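Fiche de contrôle — bacs de tri et postes de dépose
Site de Quezada, atelier Milell
Rédaction : Isauro Esquivel. Relecture : Osvaldo Furtado.
Périodicité : mensuelle. Relevé de juillet, début à 7 h.

Cotation : C = conforme, R = réserve, NC = non conforme, SO = sans objet.

1. Accès et sol

1.1 Passage dégagé devant les postes : C
1.2 Revêtement de sol sans déchirure ni bord relevé : C
Commentaire : moquette foncée, texture fine. Aspiration à maintenir au planning, les poussières claires s'y voient peu de temps après le nettoyage.
1.3 Éclairage suffisant au droit des bacs : C
1.4 Câbles hors passage : R
Commentaire : goulotte Druson déclipsée sur un mètre côté porte. Refixer avant le prochain relevé.

2. Plateaux et appuis

2.1 Plateaux en bois stables, sans écharde accessible : C
2.2 Visserie serrée : C
Commentaire : deux vis reprises au pied gauche du poste 11.
2.3 Appui du bac sur les plateaux : R
Commentaire : le bac porte en partie sur deux plateaux. Contrôler l'absence de basculement à vide puis chargé, en appuyant sur chaque angle.

3. Bac gris, grand format (repère 1,727)

3.1 Parois sans fissure : C
Commentaire : rayures claires en haut du panneau arrière, petites traces rougeâtres vers le bas. Aspect seulement.
3.2 Bande claire réfléchissante de la paroi arrière : R
Commentaire : stries sombres et zones usées en partie basse. Passer le doigt ganté sur toute la longueur — si un bord accroche, poncer ou remplacer.
3.3 Fond : R
Commentaire : abrasions blanchâtres étendues. Usure à suivre, pas de mise au rebut à ce stade.
3.4 Absence d'adhésif résiduel : R
Commentaire : bande mince et brillante au fond, à l'arrière, semblable à du ruban transparent, froissée à gauche. À retirer, puis dégraisser au produit Jemilach dilué.
3.5 Contenu compatible avec le bac : C
Commentaire : pièce plastique bleu canard, disque blanc à bouton gris, tissu orange, objet plat bleu roi, article noir en forme de chaussure. Le tissu recouvre une partie de l'objet bleu roi ; le soulever avant de contrôler le fond à cet endroit. 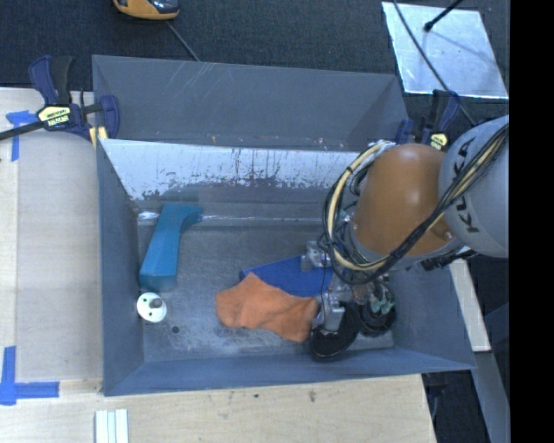
4. Étiquetage et registre

4.1 Repère lisible sur la fiche de poste : C
4.2 Report des réserves au registre : NC
Commentaire : la réserve de juin sur la goulotte n'a pas été reportée. Régularisé par O. Furtado en cours de visite.
4.3 Date de prochain contrôle inscrite : C

5. Suites à donner

Goulotte, point 1.4 : I. Esquivel.
Essai de stabilité, point 2.3 : O. Furtado.
Nettoyage du fond, point 3.4 : équipe du matin, bac vidé au préalable.
Bande arrière, point 3.2 : à revoir en août. Référence de rechange à demander au magasin.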